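4.2 Loading the washer at Besenley

The laundry room at Besenley was the part of the Vokano study we had most looked forward to, partly because the work there is so familiar to everyone. Loading had always been the job people complained of first – all that bending
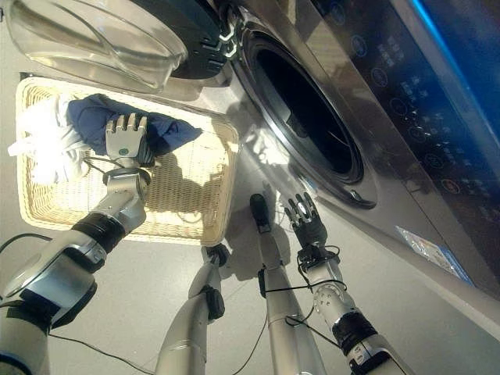 and it was also, as we learned over many cups of coffee, the time when they talked. With the robot at the washer, two of the six attendants moved over to folding and mending, and both told us they missed the company.

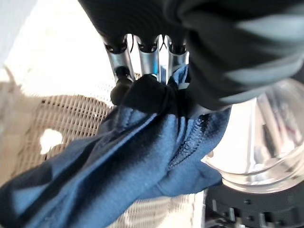

Imrie, in a comment on our draft, felt we were making too much of this, and that sore backs should weigh more than conversation. We take the point gladly, and the sorting table has since been moved closer to the machines.

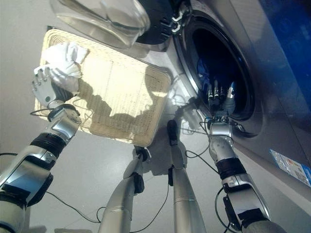
Durnov asked whether the attendants had been given any say in the pace of the work. They had, though only from March on, and we would start sooner another time. 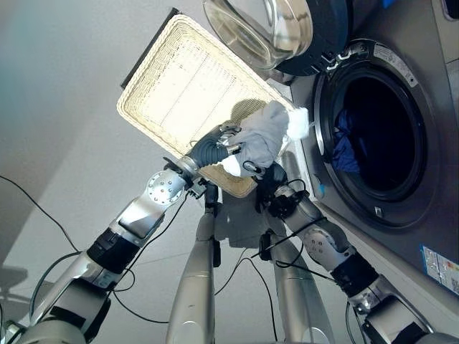
Figure 6. Cloth held over the basket beside the open washer.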